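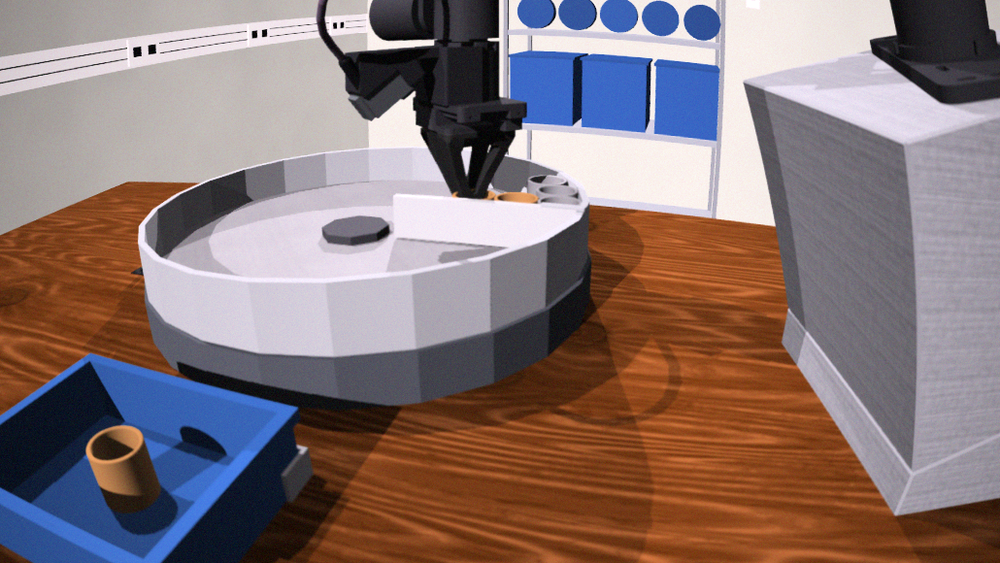
Vehicles > Makers > Ivov > Tarell

Overview History Models Gallery Sources

Search this wiki Go

Tarell

The Tarell is a small family wagon built by the carmaker Ivov, and for many drivers it was the first new car they ever owned. It was sold with a choice of 2 engines, the larger making 95 horsepower, and both came with a five-speed manual gearbox that owners still speak of quite fondly.

The body was drawn up by the Oyelaran design studio, which gave it a tall roof, big side windows and a low tailgate -- a real kindness to anyone lifting a heavy dog or a week's groceries. The rear seat folds flat in one piece, and the fuel tank holds 50 liters. Early cars had a rather noisy heater fan, and this was put right with the facelift, which reached dealers in April along with softer front springs and a better radio.

A dressier version, the Jivance, was added later on. It had cloth door panels, alloy wheels and 30 millimeters less ground clearance, so it felt a good deal tidier on a winding road, though it could scrape its chin on a steep driveway. Plain Tarells are easier to find today -- and easier to get parts for, too.

Last edited 2026-07-12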